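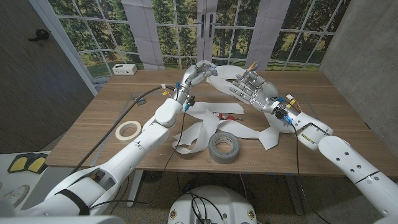
Week 5: Salt, caravans and the towns of the Sahara

Home | Unit outline | Weekly notes | Readings | Tutorials | Library help

Welcome back! Last week we finished with the drying of the Sahara and the slow retreat of herding people to its edges. This week we cross it. I have been looking forward to this one, because the trade across the desert is one of the great stories of African history and hardly anyone meets it at school.

Please read these notes before the lecture if you can. They cover the ground we'll move over quickly (routes, goods, dates) so that we can spend our time together on the arguments.

1. What was being carried

Start with salt. People in the Sahel and the savanna farther south needed it for themselves and their animals, and most of the good deposits lay well inside the desert. At Taghaza, in the north of what is now Mali, it was cut from the ground in slabs. Ibn Battuta passed through in the fourteenth century and wrote that the houses and the mosque were built of salt blocks and roofed with camel skins. He didn't enjoy his stay (the water was brackish and the flies were terrible), but he noticed a huge amount of gold changing hands in such a miserable little village.

Gold went the other way. It came from fields such as Bambuk and Bure, near the upper Senegal and Niger rivers, and it ended up in the mints of North Africa and eventually Europe. Add copper, cloth, horses, glass beads, books, kola nuts and leather, and you have a trade that touched nearly everybody's life at one end or the other.

It was also a trade in people. Enslaved men, women and children were marched north over many centuries, and women made up a large share of them. Estimates of the total vary widely and the evidence behind them is thin in places. We'll come back to this in the tutorial, and I'd ask everyone to do the reading for it with care.

2. Camels, and who knew the way

The one-humped camel was in use in North Africa by Roman times and spread gradually among desert peoples in the first centuries of the common era. Be careful with the old claim that nothing crossed before it! There are rock paintings of horses and chariots in the central Sahara, and the Garamantes of the Fezzan were farming, building and trading long before the big caravans. What the camel gave was regularity. A merchant could plan on it.

Caravans depended on the people who lived in the desert: Berber-speaking groups such as the Sanhaja and, later, the Tuareg confederations. They bred the animals, controlled the wells, hired out guides and charged for safe passage. When you read a merchant's account, keep asking who is doing the work in the background. A guide who could find a well by the colour of the sand was worth more than most of the cargo, and it is lovely to watch travellers slowly realise this.

3. The towns

Three pairs of places to find on your map before the lecture:

Sijilmasa and Awdaghust. The northern one sat in an oasis in what is now south-eastern Morocco; the southern one was on the desert's edge in today's Mauritania. The crossing took roughly two months.

Ghadames and Agades. A more easterly line, important later, linking Libya with the Aïr mountains and Hausaland.

Timbuktu and Djenné. Neither is a desert crossing in itself. They are joined by the Niger and its tributary, the Bani, and goods moved between them by boat. Look at how the river bends north toward the desert and the position of Timbuktu suddenly makes sense.

4. States and the trade

The usual textbook order is Ghana, Mali, Songhay, and it is a fair skeleton. Ancient Ghana (well to the north-west of the modern country) was known to Arabic writers by the eighth century. Al-Bakri, writing in Córdoba in 1068, says its king took one dinar on every donkey-load of salt coming in and 2 on every load going out. I love this detail. It is a tax rate, nearly a thousand years old, and it tells you that the king did not need to own the mines to grow rich from them.

Mali followed in the thirteenth century, Songhay in the fifteenth. In 1591 a Moroccan army with firearms crossed the desert and defeated Songhay at Tondibi. Older books close the story there, or blame the Portuguese, whose ships had been trading on the coast for more than a century by then. The desert trade kept going, though. Some routes were busier in the nineteenth century than they had ever been, and salt caravans still leave Taoudenni.

5. Problems with the sources

Most of the early written accounts are in Arabic, by outsiders. Al-Bakri never saw West Africa. Ibn Battuta did, and had strong opinions about the food. From the seventeenth century we have the Timbuktu chronicles, written by local scholars with their own loyalties. Then there is archaeology, which has changed the picture more than anything else: the work at Jenne-jeno showed a large town growing up well before any regular Arab trade, so we can't treat West African cities as a gift from the north.

When you use a source this week, note where its author was standing, and how many mouths the story had passed through first.

6. For the tutorial

Bring a short response, one page at most, to either of these:

Did the states of the western Sudan grow because of the desert trade, or did the trade grow because there were already states and towns worth visiting?

Whose labour made a caravan possible, and how much of it can we recover from the written record?

The extract from Ibn Battuta is 14 pages in the course reader and moves along at a good clip. The map exercise is worth 23 marks out of the 50 for this module, so don't leave it until the night before. Use a pencil first, label rivers as well as towns, and mark the salt and the gold in different colours.

Next week: the Swahili coast, monsoons and coral-stone houses.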